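Reading time: 3 min

Bread Eating and Bread Waste in Shared Student Houses
Project report by Tarek Saliba, submitted 27/10/2007

1. Background

The aim was to find out how much bread is thrown away in shared houses near the college and why. I chose bread because everyone buys it and it goes off quickly. The houses were in two streets, Canutus Road and Judari Terrace.

A bread basket or bowl was the most common way of keeping rolls. Sliced loaves were mostly left in their bags.

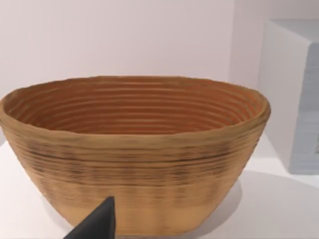

Fig. 1. Oval bowl with ridged sides.

2. Method

I gave a short form to 40 students and got 17 back. Each one wrote down what bread they bought over a week, the weight of any they threw out, and the reason. Most used kitchen scales. Two guessed, and I left their weights out but kept their reasons.

I also asked where the bread was kept. Several people kept it next to something warm, such as the cooker, and said it went mouldy sooner there. I did not test this.

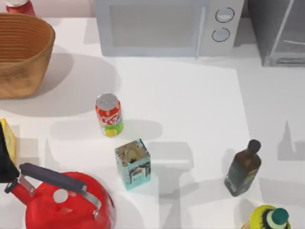
Fig. 2. Worktop with microwave.

3. Results

The largest amount thrown away by one person was 500 g, more than half a standard loaf. The middle result was 200 g. The main reason was mould, followed by buying a loaf when a housemate had already bought one. Crusts were the third reason.

People who froze half the loaf on the first day wasted the least. Those who bought from Aoun, the bakery on the corner, bought smaller loaves and usually finished them.
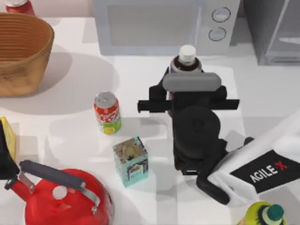 4. Problems with the project

The number of forms was small. One house was away for part of the week and its results are low. I should have asked about price as well. I hope to repeat the survey in December with a better form. 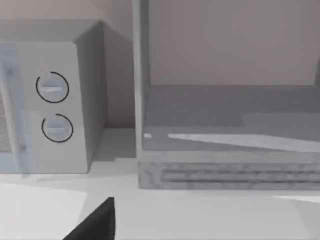

Does keeping bread in the fridge help?
It slows down mould, but the bread goes stale faster, so freezing is better for anything you will not eat in a day or two.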